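Session 4: World-building in serial comics

These notes follow the order of the class. Please read them together with the first two issues of *Stindska*, which are in the course folder. The reading for next time is at the end.

## 1. The world before the story

A serial comic has a special problem. The reader can enter at any issue, and the writer cannot stop every time to explain where we are. In *Stindska* the mining planet Plendham has its own calendar, its own debts and two languages, but the first issue explains only one of these things (the debts). The rest we learn from signs on the walls and from how people greet each other.

I call this "background by use." A thing is in the world when a character uses it, pays for it or is afraid of it.

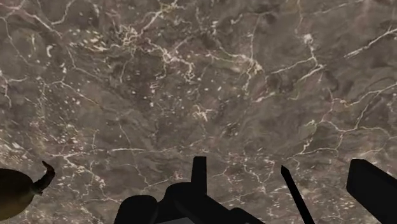
Compare this with the opening of *Niltix*. There we have a caption of almost a full page, which tells us that the year is 3035 and that the empire has 800 moons. Many students like this page, and I also liked it when I was younger. But ask yourself which of the 800 moons you remember after the issue. For me it is only the one where the hero loses her ship.

## 2. The villain and his territory

In superhero and space comics the villain often owns a place, and the place shows us what he wants. The Regent of Vanhove lives in a tower without doors on the ground floor. Before he has spoken one word, we understand that visitors come only when he permits it.

Points to look for when you read:

- Who can enter the territory, and who can leave it?
- What does the villain keep near him?
- Does the place change after he loses a battle? In *Vanhove* it does not change until issue 23, and in my opinion this is too late.

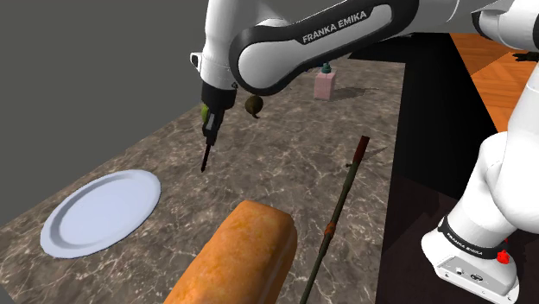 *Robot arm with gripper above a marble countertop.*

## 3. Continuity and its cost

Long series collect facts, and every fact is a small promise to the reader. The fan index for *Niltix* has 1188 entries. A new writer on the series must decide which of them to respect. There are three usual solutions:

1. Keep everything and write around it.
2. Start again from the beginning (a "reboot").
3. Keep the facts but change their meaning, for example by showing that the narrator was lying.

The third solution is the most difficult. It needs a reader who remembers the old issues well.
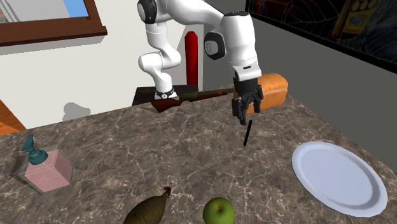

We discussed also the "silent" solution, where the writer simply does not mention the old fact any more. It is very common in the later issues of *Stindska*, where the second moon of Plendham disappears from the sky without any comment.

## For next time

Read *Vanhove*, issues 1 to 4. Choose one page and write down everything you learn about the world from the drawings only, without the words. One side of paper is enough. The longer essay is due in May, and I will give the titles in session 6.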